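The long road back to the halfway line

Merike Uibo was already at the ground when the lights came on at 6 p.m., laying out cones for a session that only 7 players would attend. It was October, the season had finished, and most of the Fikura squad had gone home or gone fishing. The ones who stayed were injured, out of contract, or both.

Kane Tautahi was in the second group. The centre back had played every minute until winter, when the club told him there would be no new deal on the table before the board sorted out its budget. He kept training anyway.

"I've got a mortgage and a bad left ankle," he said. "If I stop running, the ankle gets worse and the mortgage stays the same."

Fikura plays in the second tier and draws crowds of 1000 on a good afternoon. Players are paid by the match, with a small retainer over summer. Coach Graham Sowerby has asked for that retainer to be raised for four years running. He got half of what he wanted last year, when Fundodel signed on as shirt sponsor, and he spent it on keeping two midfielders.

Sowerby doesn't complain much about money. He talks more about travel. The longest away trip is 300 kilometres each way by bus, and the team usually gets back after midnight. Tautahi starts work at a timber yard at seven.

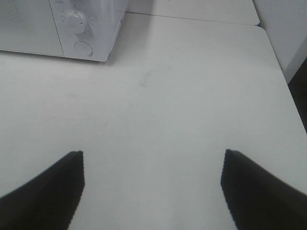

Goalkeeper Jianhua Shi has a different arrangement. He coaches juniors at the club three afternoons a week, and the fees top up his wage enough that he turned down an offer from Zisulach, a bigger side with a better pitch. He said he might have gone if he was 22. He is 31 and his daughter has just started school.

Uibo, who runs the club's fitness program, expects 14 players back for the first full session. Sheldon Grewal, the club secretary, has drafted contracts for nine of them. Tautahi's is in the pile, for one year, with an option for a second. He hadn't signed it when we spoke. He wanted to read the part about injuries again.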